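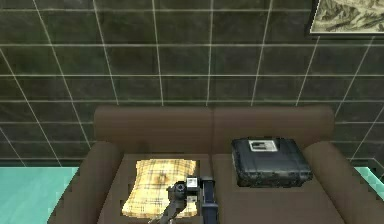
*Tiled wall with framed landscape.*

**Vararcombe Reading Rooms: progress report, September**

Dear Mackenzie,

What a term it has been! We've now signed up 104 readers to the home library round, which is four more than the 100 we promised you in the bid, and the requests keep coming (large-print crime is winning by a mile, with sea stories close behind).

**Book round.** Aminu Okonkwo has split the Nurkbridge route in two, so the hill farms get their own afternoon and the driver is back by 4 pm. We made 282 deliveries this quarter. Two went to the wrong house, and one of those households has now joined.

**Reading groups.** All three groups are running. The Clason Street one is full and we'd love to start another after Christmas. Covadonga Aranda has been reading short stories aloud in Spanish and then English, and people who came for the tea are staying for the second half!

**Money.** Fuel is over budget and printing is under, so the two nearly cancel out. The full sheet is attached. We would like to move what's left of the printing line into audiobooks, if you're happy with that.

**Still to do.** The catalogue is behind. Severino Cantero has typed up everything as far as M, and the donated boxes from Nurkbridge haven't been opened yet. The new membership cards are at the printer's.

Please let me know about the audiobooks before we place the next order.

With warm thanks,
Ezequiel Bermúdez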